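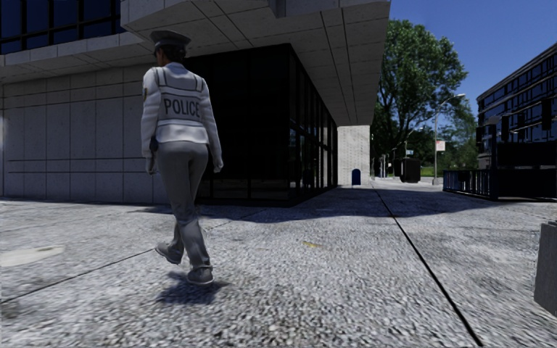 A robot has to practise before it goes outside. Same as you with a bike. But a robot that weighs more than your teacher can't just wobble down a real street and hope, so the people at Ilard made it a pretend street, inside a computer. Pavement, buildings, a big tree, a little blue mailbox, a bin. Even a police officer in a peaked cap and a white jacket with POLICE across the back, striding along. None of it is real! You could call it a video game where the robot is the player.

We went to the open day on 7 July 2020. Very hot, long queue, good biscuits.

WHAT IS THE ROBOT FOR?

It's called Tremska. It carries parcels. Four wheels, a box with a lid, and a flag on a stick so people see it coming. Top speed is a fast walk. It weighs 106 kilos with the box empty.

HOW DOES IT PRACTISE?

First the computer draws the street. Then it tells the robot's brain "you are here, this is what you see". The brain picks something to do. Go forward, slow down, stop, turn a bit. The computer works out what would happen next and draws the street again. Then again. And again, really fast, all day and all night. Robots don't get bored.

If the robot bumps into a pretend person it loses points. If it gets to the right door it wins points. Bit by bit the brain learns which choices bring more points.

WHY PUT PEOPLE IN?

Empty streets are too easy. People stop to tie a lace, turn round, walk backwards waving at a friend. The robot has to keep well away from all of them. It also has to learn that a person is a person whatever they've got on. Uniform, raincoat, giant fluffy hat. All people. All get plenty of room.

Shadows are tricky too. A dark shadow on the ground can look like a hole, and early on Tremska kept stopping dead in front of them. In May it was stuck at a shadow for 9 minutes. (Pretend minutes, but still.)

THE DEMONSTRATION

Two parts. In the first you sit at a screen and drive the pretend robot yourself. Harder than it looks, I hit the kerb striaght away. You need 100 points to pass the level, which is named Cenen, and most of our group got there on the second go.

Second part was outside, with the real one. It rolled across the yard at Durán House, round some cones, and stopped when a helper stepped out in front. Big cheer. Then it went the wrong way round the last cone, so more practise needed!

TRY IT AT HOME

Blindfold a friend. Put a cushion on the floor. You are the computer, so tell them what's in front of them, one step at a time, and they choose what to do. One point off for every bump. Swap over. Mind the stairs, and move anything breakable frist.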